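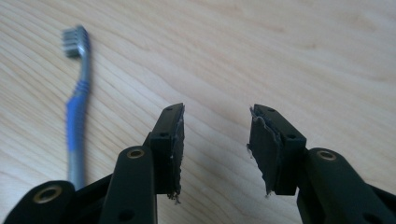 Tunberg Packing puts together kits for hotels, clinics, camps and shelters. We are a contract packer, so the goods belong to our customers and the work of getting them into the right bag, in the right order, belongs to us. Most of what we handle is small and light. A toothbrush lying flat on a wood tabletop is an everyday item for us, and it is harder to pick up with a machine than it looks: bristles at one end, a ridged rubber grip in the middle, and very little height for two jaws to close on. For most of our history every one of those picks was made by hand. Today some are made by machine, and this page explains who we are and how that change has gone.

Who we are

We have 79 people on the payroll in one building on the old Goicoechea property in Sellow. The company began as a mail-order warehouse. Packing was a side job that customers kept asking for, and after a few years it was bringing in more than the warehouse did, so the shelving on the east side came out and benches went in.

We run two shifts. The day shift handles the large repeat orders and the evening shift handles short runs, rework and returns. On a normal day we finish nearly 2,000 kits. A kit may hold three items or it may hold fourteen, and the count says little about how hard the job is. Soft pouches slow people down more than anything else we pack, followed by anything in clear plastic that sticks to its neighbor.

Why we started

In the years before we bought any equipment, the most common reason people gave for leaving was sore hands and wrists. Pay came second. We rotated stations every two hours and bought better mats and chairs. It helped the backs and the feet, but a person at the first station on a toothbrush order was still making the same pinch all morning.

We also turned down work. Large orders came in with short dates, and we could not hire and train for six weeks of volume and then send people home again. We had done that once and did not want to do it a second time.

The Soma line

Soma is the name we gave to our automated line. It has a conveyor, four arms with two-jaw grippers, and a sealing station at the end. It went into regular use in September of last year after a long trial on one product. Soma does the first few picks of a kit, where the items are the same every time. People do the rest: folded inserts, soft goods, anything that must face a certain way, and the final look before sealing.

Before an item goes on Soma, we work out the grip at a table. A packer takes a hand-held gripper with the same style of jaw and tries the item from different sides and at different angles. The packers are good at this. They already know that a brush picked near the head will swing and that one picked at the grip section will usually stay level. What they find goes on a one-page sheet that the line technicians use for setup. An item that cannot be picked well with the hand tool does not go on the line.

The pads on the jaws are a running cost that we did not plan for. They scuff, tear at the edges and start to peel, and then small items slip. We keep spares at each station, and anyone on the floor can ask for a change of pads without going through a supervisor. 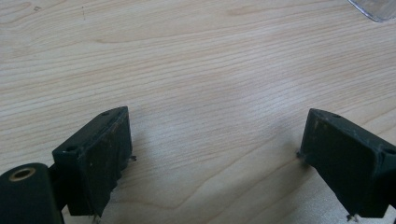 Did anyone lose their job when the line went in?
Nobody was laid off. We made that commitment in writing before the equipment was ordered, and it covers everyone who was employed here on the day the line started. Two people retired that winter and we did not refill those positions. Several others moved to different work, and their hourly pay stayed the same or went up.

What changed for the people here

Six packers are now line technicians. They came off the benches and trained here for twelve weeks on full pay. They clear jams, change jaws and pads, set up new products and decide when to stop the line. Any of the six can stop it, and so can the people working next to it.

Station rotation is different as well. Nobody stays on a pinch-grip task for more than an hour. Reports of hand and wrist pain have dropped, although we have only one full year to compare and would like to see a second before we say much more.

Some things got worse. The line is loud when all four arms are running, and people who used to talk across the benches cannot do that on the Soma side. We put up panels, with limited effect. The pace was a problem too. In the first months we ran the line at 100 percent of its rated speed, and the people downstream could not keep up or could only keep up by skipping their breaks. We now set the speed from the slowest hand station. That works out to 330 kits an hour on our best-known product and less on others.

There were also people who did not want to work near the machines at all. We kept the hand benches on the east side for short runs, and those benches are busy. About half of our orders are still packed there from start to finish, mostly the ones that change from week to week.

Who runs the floor

Rhonda Arsenault is our operations manager. She started on the evening shift as a packer and later ran receiving. She set up the technician training and wrote the rule on line speed. Questions about a new product usually end up with her, and she will ask for physical samples before she gives a quote. Drawings and catalog photos are not enough to tell how an item will pick.

Working with us

For a new kit, please send ten of each item in the packaging it will arrive in. We try everything by hand first, then with the hand gripper, and tell you which parts could run on Soma and which could not. You pay for the packing method that is used, and the quote shows the two separately. Samples are returned on request – otherwise they go into our training stock.

We hire for both shifts. No experience with machines is needed, and new employees spend their first month at the hand benches. Technician openings are posted inside the building before they are posted anywhere else.

Tours for customers and for school groups can be set up through the front office. Closed shoes are required on the floor, and ear protection is provided at the door.

Page last updated 2018-10-18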